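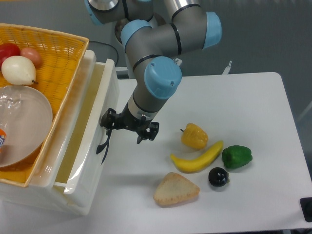
The arm at Gitgate, with its groceries.

September 3, 2025

Open day at Gitgate. I had promised Meron back in March that I would go, on the theory that September would never come. It came. I put on the good shoes and took the 12 bus, which let me off on the wrong side of the rail yard, so the good shoes are now the other shoes.

Check-in was a folding table and a girl with a box of lanyards. Mine said VISITOR 824. I asked if there were really that many of us and she said no, they had started at 800 because it looked better. I liked her a great deal. It was the most candid thing I heard until lunch.

Tolera Ejigu gave the welcome. He used the word "journey" while standing in front of a fire door. There was a slide about the future of the home and a slide about Gruta, their name for the software, and then a slide with just the word Gruta on it again, bigger. Yabsira leaned over and asked if it was a cheese. I had to look at my program for a while.

Then the labs, in groups of eight. Ours was led by Zewditu Kahsay, who had a cold and had plainly given the talk several times before we got there. She was good, though. She dropped the journey business and just told us what was hard about it. Picking a thing up is hard. Putting it down where you meant to is harder. Opening a drawer is apparently the sort of problem that ruins people's marriages.

The groceries were toys. I don't know why this disappointed me. I suppose I had pictured a real banana and some element of risk. But there was a yellow pepper and a green one, a banana of great confidence, a little dark thing I took for a plum and Yabsira took for an eggplant, and a triangle of bread that made me hungry, which says something about breakfast. Over on the drawers was a wicker basket with a tomato and a pear in it, looking like they had been seated at the better table.

A man in our group wanted to know what the arm would cost him. Zewditu said it wasn't for sale. He said ballpark. She said it wasn't for sale. He wrote something down anyway.

I asked if it ever got bored. I meant it as a joke and she answered it seriously, for some time, and by the end I felt I had been rude to the arm.

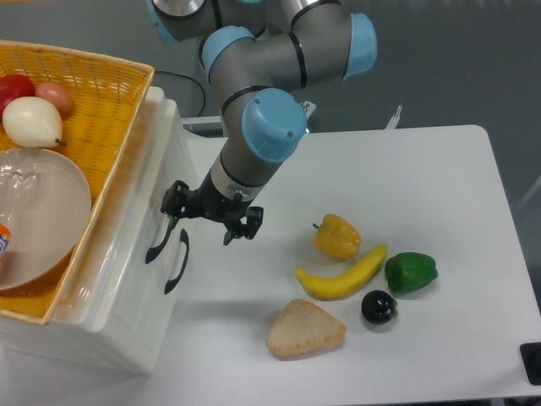
Gripper open, lunch still on the table.

I stayed longer at that table than I meant to. It's the waiting that gets you. You stand there with your hands behind your back like somebody at a christening, staring at a pair of black fingers, and you find that you are pulling for it. I have never once pulled for my dishwasher. Yabsira went off to see the Darnum room and came back and I was in the same spot. She said the Darnum room was mostly chairs.

Lunch was sandwiches, flat ones. I sat with Tsehay Seyoum, whom I hadn't seen since the Abdella job, and who is now in purchasing there and very happy, or says so. She told me they go through 4000 cable ties a year. I said that seemed like a lot. She said it was a lot. We ate our sandwiches.

Meron found me at the coffee and wanted to know what I thought. I said I thought it was very interesting, and she said that was what I'd said about her wedding. So I told her the truth, that I'd liked the arm and could have done without Tolera, and she looked over both shoulders and said most people felt that way.

Came home with the lanyard, a pen, and a tote bag with GRUTA on the side. Put away my own groceries. Dropped an onion behind the stove and could not get it out with the tongs.

Tomorrow: call the plumber back, shoes.

6 comments
14 shares

Get new entries by email. You can unsubscribe at any time.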